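Jestness Robot Club: call for participants, spring project

We are looking for people to join the spring round of the Jestness student robot project. Read the whole page before you write to us. Last time a good many applicants had plainly stopped at the word "robot".

The project is called Wasow. The aim is modest on paper: a two-armed robot is asked for a snack and a drink, picks them up and puts them on a tray. Clasorora, who give us bench space, would like it called an autonomous café. I would ask you not to call it that in your application. It is a table, two arms and a great deal of cable, and so far I have seen nothing that would make me hand it a customer.

What the work is like

Most of it is slow. You set the table, start a run, watch the run, write down what went wrong and set the table again. Wrapped bars, bottles, bags and foil containers all have to be gripped differently, and soft food is the worst of the lot. The sandwich has its own page in the log and its own set of arguments. If you have seen videos of robots making lunch, please remember that somebody chose which attempt to show you.

We keep every attempt, good or bad. A run counts as a success only if the item ends up on the tray in a state you would be willing to eat. "Nearly" goes down as a failure. Wanting Shen runs the log and will not be talked round on this.

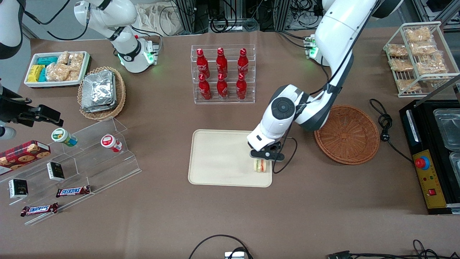
Who we want

You don't need to have used a robot arm before. You do need to be able to write a plain sentence about what you saw, separate from what you hoped to see. Some Python would help. So would patience with connectors.

There are 7 places:

Three for people who will write and test code
Two for running trials and keeping the log
One for grippers and mounts, preferably someone who can use a file without supervision
One for a doubter, whose job is to read our results and try to break them

The last place is a real one. On our previous project, Bravo, we announced that the arm could sort cups, and a visitor moved the lamp. It could no longer sort cups. I would like to hear that sort of thing from one of our own people first.

What you get

No pay. Members get bench time, access to all the logs and a written reference that says what you did. It will not say you are passionate about innovation. Whether this gets you a job I can't tell you, and I would be wary of any club that says it can.

What we ask

Two evenings a week for the length of the project, and one longer session before the open evening. Everyone does the safety briefing before touching the bench, including people who have done one elsewhere. You must know where the red stop button is and be willing to use it early. We have never told anyone off for pressing it.

Food from the bench is not for eating, however long the session.

The open evening

We are aiming for 30 recorded attempts per item before we show anything to the public. Clasorora suggested 1,000, which is a fine number if you aren't the one resetting the table. On the night we will put the failure rate on the wall next to the robot. If you would find that embarrassing, this is probably the wrong club for you.

How to apply

Send one page, no more, to Fermín Olivares at the club desk by 7 March 2023. Tell us which place you want and describe one thing you built or tried that didn't work, and how you found out. Leave out the cover letter. Applicants who wrote to us in February do not need to write again.

We will invite people to a short trial session at the bench and reply to everyone afterwards, including those we turn down.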